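Small things on the dark table

In November we moved to Isthorpe, and the first piece of furniture I unpacked was the table. It has a very dark grey top with a little bit of grain in it. I bought it from a second-hand shop called Nader, and the man there warned me that dark surfaces show every speck. I said I did not mind. I mind now, a little. I wipe it in the morning and by four in the afternoon it looks as if I had never touched it.

Still, I have become fond of it. In our old flat everything stood on white shelves and I stopped seeing what we owned. When I put one small thing on the dark table, I look at it properly.

So this winter I am going through the boxes slowly. There are two big ones marked "small things", which is not a helpful label, and I wrote it myself. The rule is simple. I take out one object, put it on the table and leave it there until evening. Then I decide if it stays, if it goes to the charity shop in Flarnasmont, or if it goes back in the box because I am too weak to decide.

So far the results are mixed. A brass bell stayed. A set of egg cups went away, and I have missed them already, although we do not eat boiled eggs. A glass paperweight has been back in the box two times.

The turtle was easier. It is a toy, quite small, with a red body and a shiny gold shell, and I can't pretend that it is elegant. The red is the red of a ketchup bottle. But the shell catches the light very nicely, and against the dark top it looks almost precious, like something from a jeweller's window.

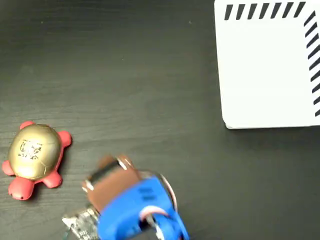
My mother tongue has one word for both turtle and tortoise, so I had to look up which one I should write. I am still not sure with the short legs, but turtle sounds friendlier to me.

It stays, then. I want to put it on the windowsill in the hall, next to the bell, but the sill needs painting first. The tin I bought is from Stankevičius and the colour is called oatmeal, and on the wall it is more like weak tea. I will give it a second coat before I complain.

Next out of the box is something heavy wrapped in a tea towel. I think it is the old kitchen scale, and if so I already know that I will keep it.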